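Can a city growth forecast from an app be trusted?

Posted July 2021

I've been playing with Abera, which shows how towns will swell over the next few decades. It has Cestside doubling by the time my kids are grown. Our council quotes it in a plan due in November, and I can't find where the numbers come from.

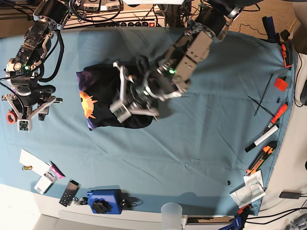
The help page only says "modelled data". I moved one slider and the town gained 1563 people. Is anyone checking this stuff? 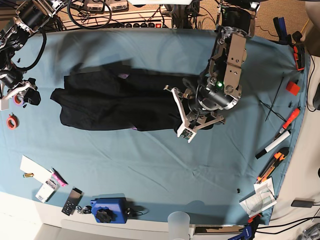
Replies

Stivmont

I doubt it. Most of these apps take past growth and draw the line onwards. Look for a low and a high figure – if there's only one, I wouldn't plan a bus stop on it. Ask the council which version they used, as mine changed its mind after an update.
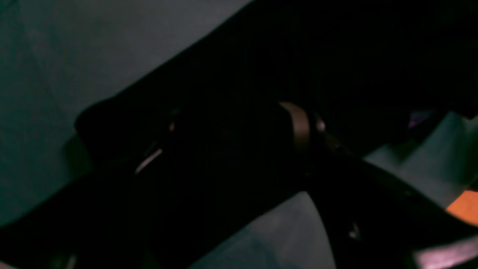 Welberg

Bit harsh. A straight line is fine for 4 or 5 years, and the old paper forecasts were no better. I'd still want the birth and migration figures before believing the doubling. Does the app let you export them? Mine only gave me 2 columns and no notes.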